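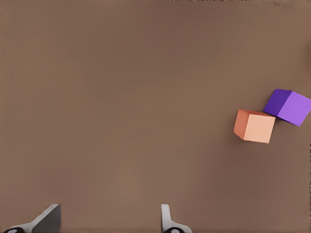
18th January

Sim only today, real cell still waiting on parts. Five cubes, two arms, brown table, same as before the break.

Question for this batch: does the policy do better when it gets told which arm goes for which cube, or when it picks for itself. Ghislain says picks for itself. I said told. No money on it.

Setup notes so I don't have to dig later:
- new assignment head from Anneli's branch (the Gosus one, NOT the July one)
- cube poses random at reset, overlap check on
- success = cube lifted and held, no contact with the other arm
- wrist cams on both sides plus the overhead

273 episodes before lunch. 41 thrown out, reset script let cubes spawn inside each other and they shot off when physics started. So the overlap check was on but it was testing centers only, not corners. Fixed now, Vaughan please look at my diff before you pull it.

Touching cubes are still the hard case. Wrist view is what worries me. When two cubes meet at a corner and one is turned, the net wants to treat them as one long thing and the grasp point lands on the seam. Fingers come down on top of the seam, stall, time out. Plain single cubes are fine, boring even.

Ran the same start state with the assignment forced: right arm yellow, left arm red. Then again with it free.
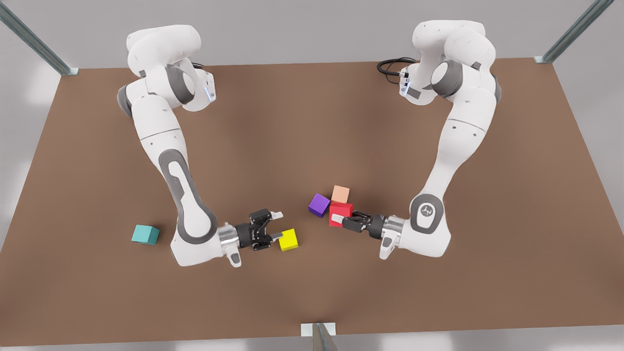
Overhead side, R on yellow, L at red in the cluster. Teal off by itself.

Yellow is easy, nothing near the fingers. Red is the one to watch, it has peach right up against it and purple next door. Free version kept sending both arms to yellow on some seeds and then the collision guard freezes the pair of them. Forced version never does that, obviously, but it still gets the seam wrong on the left.

So two seperate problems and I had been logging them as one. Split the failure code into "both same target" and "seam". Old logs will need relabeling, Edivaldo has a script from the Stubbs runs that might do most of it.

Tried turning the gripper to line up with the cube faces before descent. Better by eye on the first 4 seeds. Not enough to say anything. Slower too, the wrist takes the long way round if the cube is turned past the limit, need to wrap the angle.

Ebony asked if color is leaking into the assignment, ie. has it just learned yellow = right arm. Fair point. Shuffle colors per reset and rerun the whole batch, same seeds.

To do
- color shuffle
- wrap wrist angle
- relabel old failures
- ask Anneli what the 5 in her loss weights is for, no comment in the code
- move checkpoints off Odport, disk nearly full agian

Leaving the shuffled batch going overnight on Skaka. Don't reboot it pls.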